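Workshop Tips for Faculty and Grad Students: Setting Up a Small Demo or Teaching Table

Posted by Adjoa Kpodo, 2023-12-09

These notes come from the handout I give new instructors who teach hands-on sections in the Trunbridge education building. Most of them are good teachers who have never had to run a class out of a supply closet. Use what fits your room.

Power first

Walk the room before you plan anything and find out which outlets work. In older classrooms the ones under the windows are often dead. Bring a lamp or a phone charger and try each one. Run extension cords along the wall, never across the aisle, and tape them flat with gaffer tape. Duct tape leaves glue on the floor and you will be the one scraping it off. A plastic paint scraper and a little rubbing alcohol will lift it if you are already stuck with the problem.

Do not plug one power strip into another. If the cord does not reach, move the table.
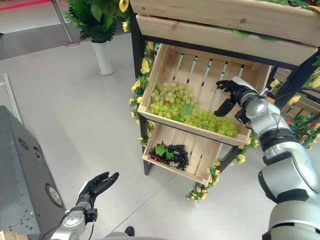 Tables

Folding tables wobble. Slide a folded index card under the short leg, or screw in the leveling foot if there is one. Put a strip of rubber shelf liner under anything students will handle. It costs very little and stops the sliding.

Leave 60 inches between rows if you can. A student in a wheelchair needs to get in, turn, and get out again, and you need to reach the back without asking people to stand up.

Whiteboards

For old marker that will not come off, write over it with a fresh dry-erase marker and wipe right away. If that fails, use rubbing alcohol on a rag, then plain water. Skip the scouring pads. They scratch the surface and it will ghost for good.

Store markers flat. Stored tip up, they dry out before midterms.

Shared supplies

Keep a kit for each group in a lidded bin. Tape the contents list inside the lid, where it won't get rubbed off. At the end of the session each group checks its own bin against the list. Allow 3 minutes for this and put it on the lesson plan, or it will not happen.

Scissors gummed up with tape residue come clean with a drop of cooking oil. Wipe them dry afterward. Glue sticks last longer in a zip bag.
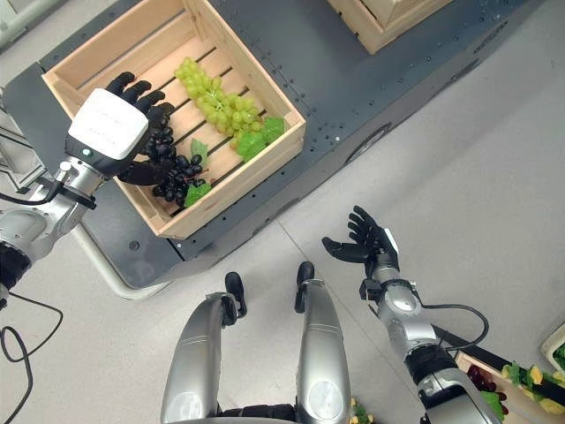 Laptops and carts

Number the laptops and number the slots to match. Put the number on the charger too. The cart in Room 626 went two semesters without this and we lost a charger every few weeks.

Charge the whole cart the night before. To clean keyboards, shut the machine down, turn it upside down, and tap it gently. Then go over the keys with a barely damp microfiber cloth. Spray goes on the cloth, never on the screen.

Sound

Clip-on microphones pick up scarves and necklaces. Clip yours on the breastbone and tuck anything that swings. Say a few sentences at your normal teaching volume while someone listens from the last row. Put fresh batteries in before a recorded session and use up the old ones in the wall clock.

Sign-out sheets for the bins and the cart are on the hook inside the closet door. When a sheet is full, leave it in my mailbox and start a new one.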